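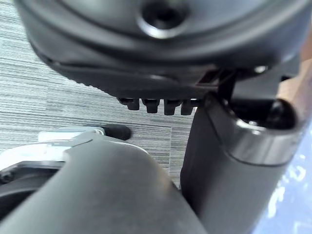 Nidport College, Department of Automation, Robot Handling Lab

Handout 6: Comparing grippers from the wrist camera

Last week we had the arm up on the bench with nice square blocks. Now it gets fun! We're going under furniture, where the parts are black, the light is poor and there's a post right where you want to put your fingers.

Look at how much of the wrist view the finger takes up at the bottom left, and how soft it looks. The camera is focused past it, so you can't judge the tip from a sharp outline. Now find the row of four small teeth under the black housing. Dark on dark, slightly blurred, and the post standing close by on the right. I love this as a test target (Preben Lund thinks I'm cruel).

You'll compare two finger sets, the curved Arirton pair and the flat Mikkelsen pair. Same arm, same camera, same approach path.

Do 20 approaches with each set. Stop short of contact every time and save the wrist view. Write down whether you could place the fingertip from the camera alone, yes or no, before you look at the arm itself. Swap drivers halfway through each set.

Worth thinking about while you work: would a lamp help, or would you just get more glare off the gray collar at the top of the post? Fabian Mösli's group tried a side lamp and they're still arguing.

Log sheets go in the tray outside room 511. Controller questions to Consuelo Cusi.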